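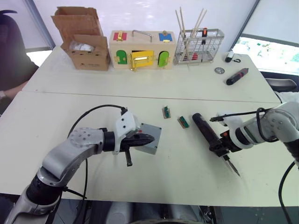

21st April

Up before six, no coffee filters. Used kitchen paper. Fine.

Call with Ukport moved up to 8 and I only saw the message at ten of. They want the payroll side of Dotus and not the invoicing side, which is the reverse of what they wanted in March. Ita Egan on their end, very polite, very quick, asked for customer churn split by plan. We don't have it by plan. Said I'd have it tonight. Why did I say tonight.

Price still not on paper. She said "in the region of" twice and I wrote down nothing because the pen died. Must ask Wendy what she heard.

Lunch was crackers at the desk. Wendy Sedgwick back from the dentist, half her face numb, went thru the term sheet anyway. She doesn't like clause 7. Earn-out over 3 years, tied to accounts that Ukport would be running by then, so they get to decide if we hit it. I had read right past that. Twice probably. She wants two years and a floor. I'd take the floor and let the years go. We argued some, nothing bad. 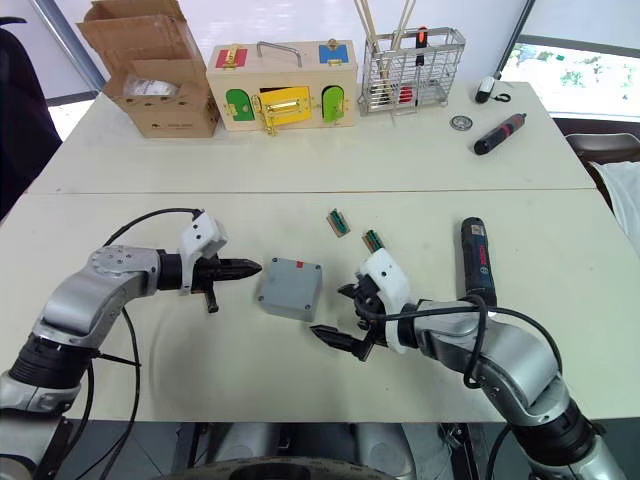
Gray junction box, two green connectors behind it.

Then the invoicing side. If payroll goes, what's left is too small to stand up alone and too good to shut. Fontana sniffed around last year, nice lunch, no follow up. Wendy thinks try them again, now, before anything is announced, becuase after that they'll know we need it gone. Exclusivity though. Does it cover the whole company or only the part being sold? Read it three times. Emailed the lawyer. Lawyer out until tomorrow, of course.

Also the name. Who keeps the name? Ukport's draft says they do. I made up that name on a train and I'd like it back, stupid as it sounds. Didn't say so on the call. Might put it in as a small ask at the end, when everyone's tired.
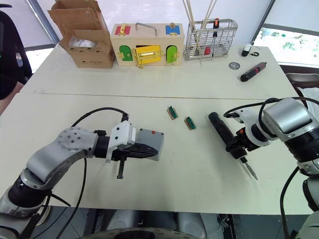 And the staff list. 11 people, and the draft moves payroll over and says nothing on support, who do both. Told Wendy I won't sign until support is in there by name. She said good, same. First thing all day we agreed on right off.

Bornent renewal came in too, the hosting, up again. Can't sign for a year if half the thing is going. Can't let it lapse either. Asked for month to month, they said they'd look into it. Chase them.

Did the churn numbers after dinner. Exported everything, two sheets didn't match, turned out (after an hour!!) that canceled trials were in one and not the other. Starter plan is worse than I thought, the big plan a lot better. Sent it as is, with a note on the trials. 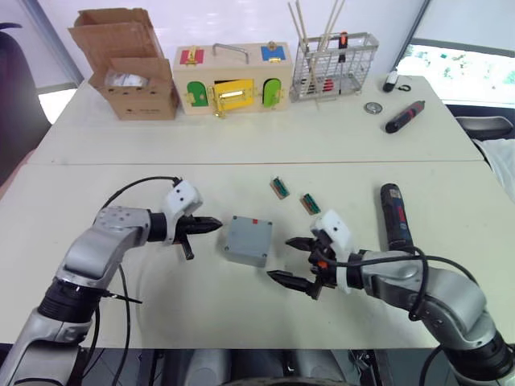
Ita wrote back inside of ten minutes, just "thanks, helpful." No idea if that's good. Read it to Wendy over the phone and she said go to bed.

Tomorrow: lawyer, Bornent, floor on the earn-out, call mom, coffee filters. Rent check for the office, dont forget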